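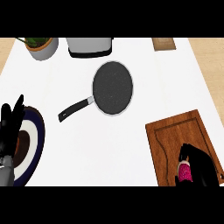 Sumathi Bangera told him to stop buying servos until the kitchen worked on a screen. Aravind Kamath says he was annoyed for a week and then did what she said. That was in June. He has not bought a servo since, and the two-armed kitchen robot he is building in his garage in Tonurley has gone further in those months than it did in the whole year before.

"I had one and a half arms on the bench and no idea whether they could reach anything," Kamath says. "I was building it like a bookshelf. You put the next piece on and see if it stands up."

The one and a half arms are still there, clamped to a bench between the water heater and a chest freezer. Most evenings he works across from them at a desk, on a simulated countertop with a frying pan in the middle, a plate, a cutting board and a pair of black grippers. When something works there often enough, he tries the part of it that his one finished arm can manage.

Kamath repairs commercial dishwashers for a living. He had never written more than a few lines of code before this project, which he calls Niltero. He and Bangera met at the Muñoz Street workshop, a shared space where members pay $25 a month for bench time and a key. She had built a small arm of her own there and given up on the wiring twice.

"He showed me the shoulder joint and it was beautiful work," Bangera says. "Then I asked him how far the gripper could get past the near edge of a pan, and he held his hands apart in the air. So I said, put it in a simulator. It costs nothing to be wrong in there."

The first thing he was wrong about was the mounting. Kamath had planned to set the arms close together, like shoulders. On the screen they could both get to the pan, but the elbows hit each other whenever one arm went across. He moved the bases apart 1 inch at a time. At 7 inches wider than the original drawing the trouble mostly stopped.

"On the real bench that would have been a new plate, new holes, a weekend," he says. "I changed a number and went to bed."

The second thing was the grippers. His first design had flat fingers, which he liked because they were easy to print. He now thinks they were the reason so many early runs ended with something small rolling away. The newer fingers are rounded and longer. He has printed 5 sets for the real arm and is using the fourth, because the fifth cracked at the screw.

Getting an arm to do anything at all took longer. Kamath drives both arms by hand, using a pair of controllers, and saves each run. Those runs are what the robot learns from. He set himself a target of 1,000 and is a little past half of it.

"It is boring," he says. "I won't dress it up. You pick up a thing and put it down, and then you reset and pick it up again. I listen to ball games."

He throws out the runs where he hesitates. Bangera thinks he throws out too many. Her view is that a robot trained only on clean runs has no idea what to do when it misses, and the two of them have argued about it more than once.

"She's probably right," Kamath says. "I went back and kept some of the ugly ones."

There are things the screen does not tell him. Friction is the big one. A handle that stays put in simulation will turn in the real gripper, and he has wrapped the fingertips in bicycle inner tube to slow it down. Cable drag is another. The simulated arms have no cables, and the real one has a bundle as thick as a thumb that pulls on the wrist every time it turns left.

For the motor controller he uses a board called the Skultisex, bought secondhand. It runs hot, and he has a desk fan pointed at it. He would like to replace it but does not want to rewrite what talks to it.

The other half of the second arm is next. Bangera has agreed to let him order the servos – "he doesn't need my permission, he just likes to have it," she says – and the new mounting plate is already cut. Kamath wants both arms moving on the bench before he adds anything else to the countertop on the screen.

Cooking is not on the list yet. The first real job he has in mind is moving a cold pan from the counter to the sink, with no water running.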